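Two-arm bag unpacking: how many demos, and do I start over after changing the bags?

Asked December 1, 2023 in Imitation learning
Viewed 407 times

I'm collecting teleoperated demos for a two-arm setup. The task is moving toy fruit and vegetables between thin plastic shopping bags and a mesh basket. I have 1,081 episodes so far, recorded with the Narklow logger, one overhead view plus a camera on each wrist. 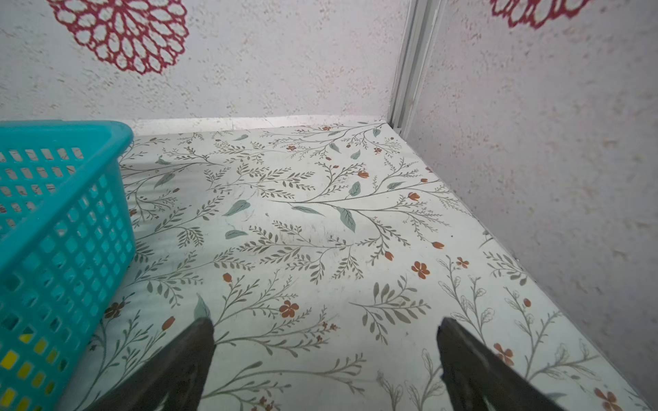 Training goes fine and the loss looks normal. On the real arms the policy handles the basket well. With the bags it closes too early, gets a fold of plastic between the fingers and then pulls the whole bag over.

My first 200 episodes used stiffer bags from Nestier. After those ran out I switched to very thin ones and never went back.

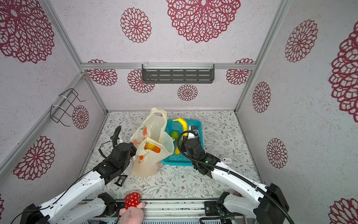
Two questions. Should I throw out the 200 stiff bag episodes? And should I keep the episodes where I missed a grasp and had to try again? I've been deleting those, so everything in the set is a clean first try.

2 answers

Answer 1 (accepted)

Keep the 200. They won't hurt much and the basket part is still good data. Deleting the retries is a bigger problem. Your policy has never seen what to do with plastic in its fingers, so it does what it always does after closing, and lifts.

Record a batch where you start from a bad spot on purpose: fingers already in a fold, bag slumped, toy under another toy. Open, back up a little, go in again.

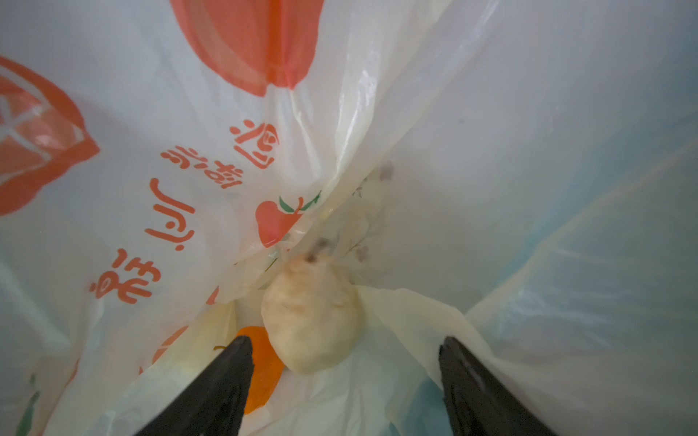 Jakeo asked under this answer whether the bad part should be trimmed off first. Yes, if you caused it on purpose. Start the episode at the moment you begin to fix it, or the policy learns the mistake too.

Also check that your wrist views are in sync with the joint log. Mine were 3 frames late and it looked a lot like closing early.

Answer 2

more data. also crumple the bag differently every time and mix up the toys, if you set it up the same way each episode it just memorizes 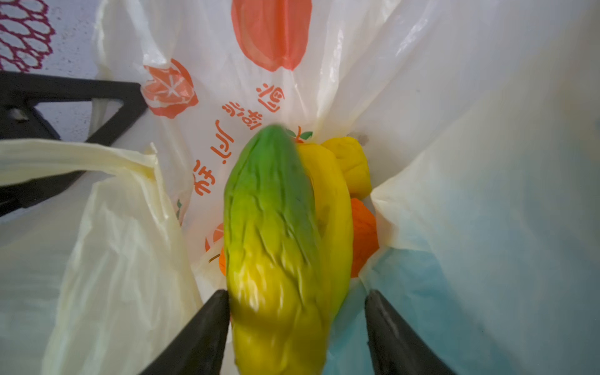 Wrist view, cucumber toy between the fingers

Sales has a longer thread on bags but it's mostly about suction.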